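Filtberg serving tray, large -- a review from someone with too many mugs
Posted 2018-09-25 by Nouhaila Cherkaoui

I own more mugs than any one household needs, and for years they lived two deep in a cabinet where the back row never saw daylight. In September I finally bought the large Filtberg tray, the plain one with rounded corners, and I've been using it every day. I love it so much that I wanted to write down why (and mention the couple of things that bug me).

It was 800 at Soliman, the housewares place near the bus station. Cerov makes a nicer-looking one with handles, but theirs was 3,000 and I could not talk myself into it.

My mugs come from everywhere, no two sets alike, and the first thing I wanted to know was whether a whole crowd of them would fit together with their handles sticking out every which way.

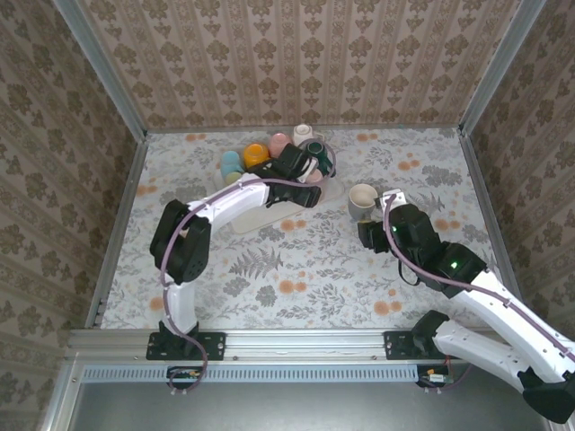

Size and shape

Big! Bigger than I pictured from the listing. The rim is raised just enough to stop a mug from walking off the side when you carry it, but low enough that you can slide things on and off without lifting them very high. Rounded corners make it easy to wipe, too -- no crumbs stuck in a seam.

Eight mugs upside down is a full load for me, in two loose rows. Faceted ones go at the back, next to the sky-blue and the orange, and the black one with the white band sits up front by the polka dots.

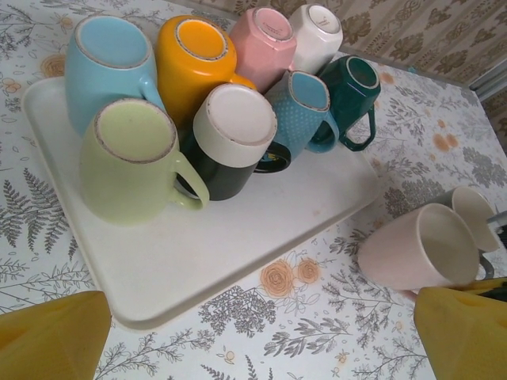

I carry it with both hands under the short ends, and it feels steady as long as I don't pile everything on one side. My neighbor Ghizlane Benkirane borrowed it for a family lunch and was so slow to give it back that I think she was hoping I'd forget. I bought her one of her own.

Cleaning

Warm water, dish soap, a soft sponge. Mine does pick up light scuffs, and dust shows on the smooth surface more than I'd like. If you want something that looks new forever, this may annoy you. I just give it a wipe before company comes. 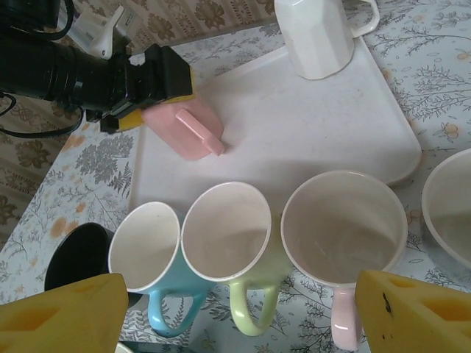
Does it slide around on a tablecloth?
Very little on mine, which has a printed pattern. On a bare, polished table I'd put a dish towel underneath.

The other thing I tried was the folding rack from Curnerari, and I gave it away after two weeks. It took up the same room and the pegs were too fat for my smaller handles. 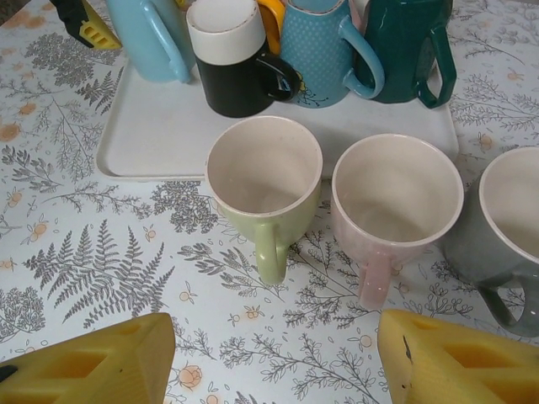 My only real wish is for a second size. When I'm serving tea I like the cups turned right side up on the table first, and the tray then becomes the place for whatever is still waiting. With the green, the pink and the gray standing in a row in front of it, there's a nice bare stretch left on the tray for a sugar bowl or a plate of cookies. A half-size version would do that job on my little kitchen table, and I'd buy it the day it came out.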